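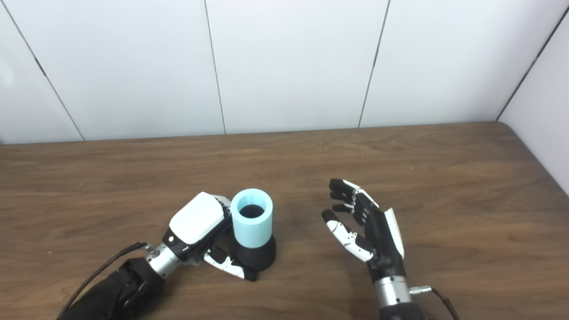 The second life of a kitchen table

Oluf Hjaltested buys tables that other people have given up on. He works out of a former dairy in Sakport, where up to 40 of them stand on end along the walls, waiting for legs or buyers.

Most come from house clearances. The families keep the clocks and the china, and the table goes last, since it won't fit in anyone's car. Hjaltested pays 15 dollars for a plain one and 200 for one he really wants.

"People look at the top and see damage," he says. "I look underneath first. If the joints are good, the rest is just time."

He took up the work after the cannery closed. His first piece was his aunt's table, which had spent three winters under a tarp. He stripped it twice, ruined it once with the wrong oil, and still eats breakfast at it.

The slow part is sanding. He goes with the grain and does the last pass by hand, then leaves the wood alone overnight before the first coat. Rings from hot pots usually come out. Ink rarely does, and he has stopped trying. One buyer asked him to leave a child's spelling words where they were, pressed into the wood by a hard pencil.

Wulan Wibisono runs Nugroho, a small restaurant on the Stavolmont road, and has bought 3 of his tables. She wanted pieces that could take a wet glass and a dropped fork.

"New ones looked tired after a year," she says. "These were already old when I got them, so I don't worry."

She wipes them with soap and water and oils them every November, when the restaurant shuts for a week.

Hjaltested has no website and doesn't plan one. Buyers call, or they knock. The dairy is open most mornings, and he asks that people bring their own blankets and a second person to lift.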